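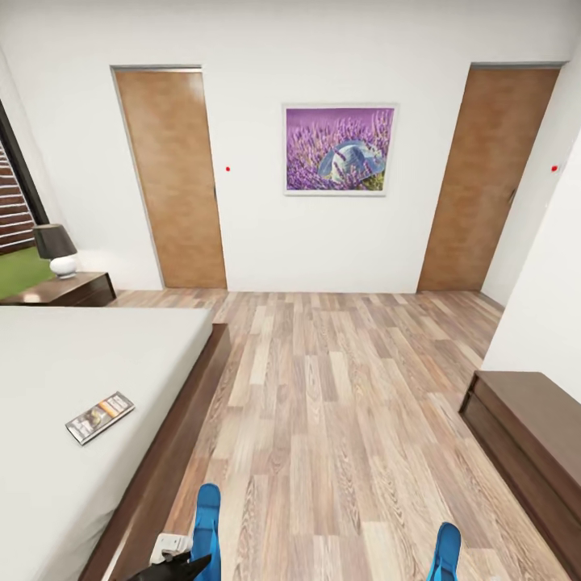 Residential Interiors, Week 4: Getting Around a Bedroom

Welcome back, everyone! Last week we spent a good long while on kitchens, and I promised we'd get to the quieter rooms, so today it's bedrooms – and mostly the walking paths in them.

Start with the doors. Before you place a bed, mark every door on your plan, draw its full swing, and then pencil in the route a sleepy person would take from one to the next. You'll be surprised how often a nightstand wants to sit right in that path.

For next time, please read the Cartwright chapter on clearances and bring your plan at a scale you can comfortably draw on. Tegan Tautahi has the spare tracing paper if you run out.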